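MEDIA RELEASE – for immediate use

Vumley opens orders for bakery counter packing arm, quotes held until end of July

Vumley is taking orders from today for the Gendden, a small bench-top arm for bakeries and cafes that want a hand with plating and bagging at the counter. First deliveries go out in July. Trial units can be booked now.

Price is the bit everyone rings about so up front – lease from 128 dollars a week, minimum term 3 months. Install is a one-off 1,291 dollars and covers mounting, wiring check and a half day of staff training. Freight extra outside metro areas.

"Shops kept asking us for one number they could take to the bank," said Vikas Mathur, head of sales at Vumley. "So we did that. Weekly figure, install figure, done. If you want the long spreadsheet we have that too."

Pastry is the hard part. Glazed things, flaky things, things that slide on a glossy plate. Buyers should bring their own stock to a trial, and their own plates.
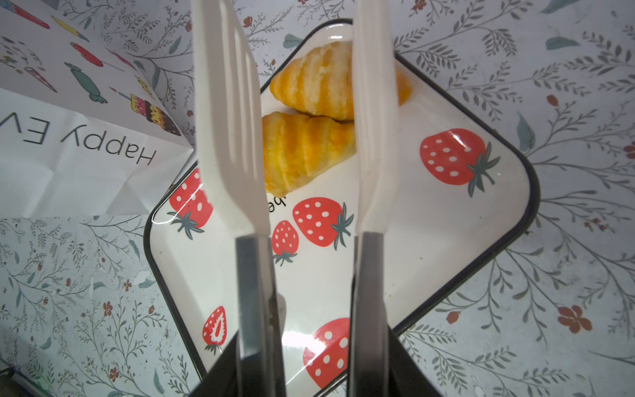 Concetta Galli, who runs the trial program, wants owners to budget for fingertips. They wear. A shop doing mostly soft goods should put aside money for a new set every quarter, more if the arm is washed down daily. Tips are sold in pairs and are not covered by the lease.

Other costs to allow for:

Power point within reach of the bench, own circuit prefered
Spare tool holder if you swap between tongs, spatula and bare grip
Food-safe cleaner, any brand on the list in the manual
Staff time in week one. Allow more than you think

Bags and boxes are set up seperately for each shop. Paper bags with cord handles take longer than flat bags so please tell us what you use when you ask for the quote, not on install day.
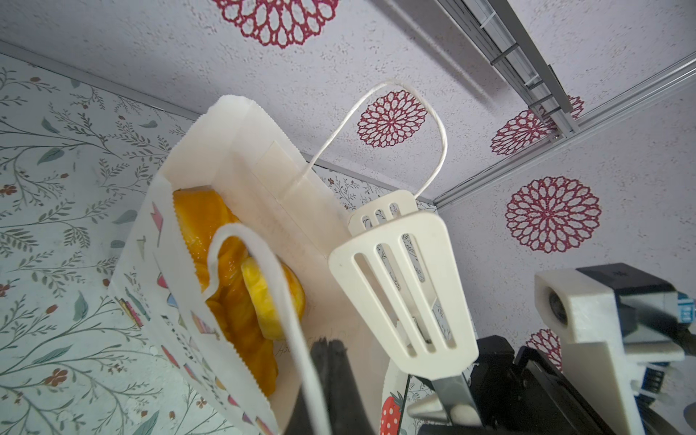 Cattaneo, a two-shop bakery group, has signed for the first units. Owner Sveva Bortolotti said the lease suited her better than buying outright.

"We looked at buying. Then the oven went," she said. "Weekly payments I can plan around. I've told the staff it's on the bench for the Saturday rush and we'll see how we go."

Purchase is still an option for those who want it. Buyers who start on a lease can put up to 2,000 dollars of payments already made towards the purchase price, provided they decide before the first term ends. Ask for the conversion sheet.

Servicing is through Vandusham, phone support from 6 am for the early starters. Call-outs are charged by the hour after the first visit.

Trial bookings and quotes: Iker Figueroa, Vumley sales desk
Media: Concetta Rinaldi, Vumley – interviews by phone, mornings best

ENDS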